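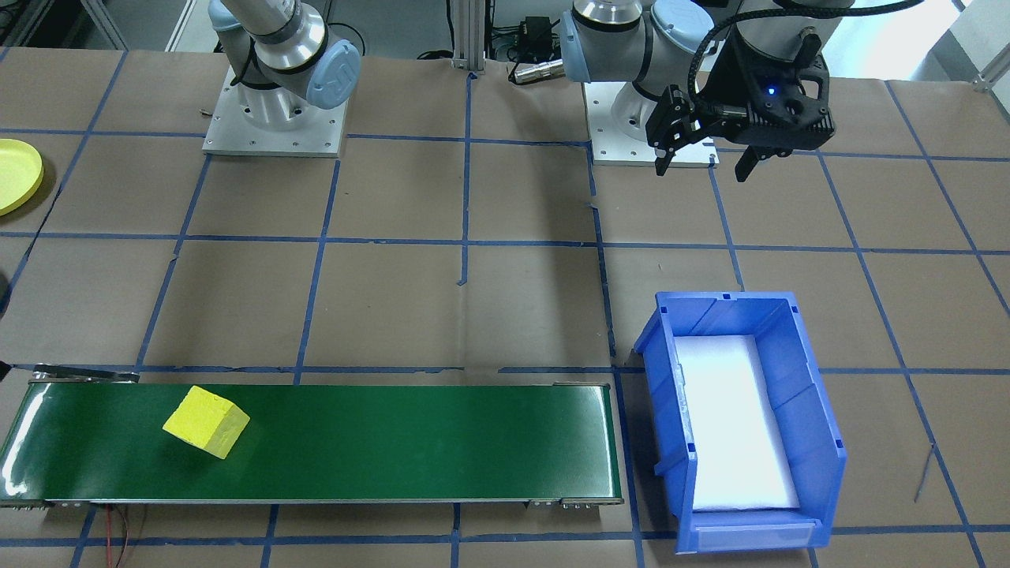 I have opinions about tape now. I didn't in September, when I thought tape was a thing you borrowed from a drawer and failed to return.

The table gets covered in brown paper first. Pull the paper tight, then pull it again, then accept the wrinkle. After that come the blue strips, long ones before short ones, pressed down with the side of a fist. My first grid looked fine from the door and like a road map of Husmont from anywhere else. I had measured every line from the line before it, so each small mistake got handed down like the family silver. Measure from the edge of the table. Every time, even when you feel good about yourself.

I went through up to 166 feet of tape learning this. Wukden sells the cheap stuff, which tears sideways the moment you look confident. The kind from Krishnan costs more and comes up in one piece, taking only a little of the paper and a little of my patience.

The foam cubes are the easy part, or so I believed. Yellow foam picks up every pencil smudge and thumbprint within reach, and a wet sponge makes a small smudge into a large one. I've stopped wiping them. They live in a blue plastic bin with white padding on the bottom, and I've been told by more than one person that soft things don't need to be kept on other soft things. I like how quiet it is when you put one away.
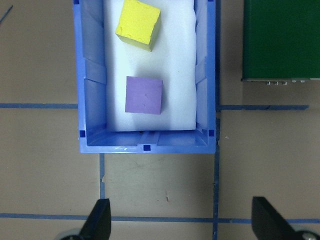

Rhun Gape wrote in after my last post to say that I should forget the padding and get a bin with a lid, as dust is what ruins foam in the end, and that a pillowcase would do in the meantime.

I tried the pillowcase. It was a good one, too, and now it's the foam pillowcase forever. The lid I'm still thinking about. Wollusine has one for two dollars less than the bin cost, and I resent it.

Next up is the paper, which needs replacing along the front where I lean on it.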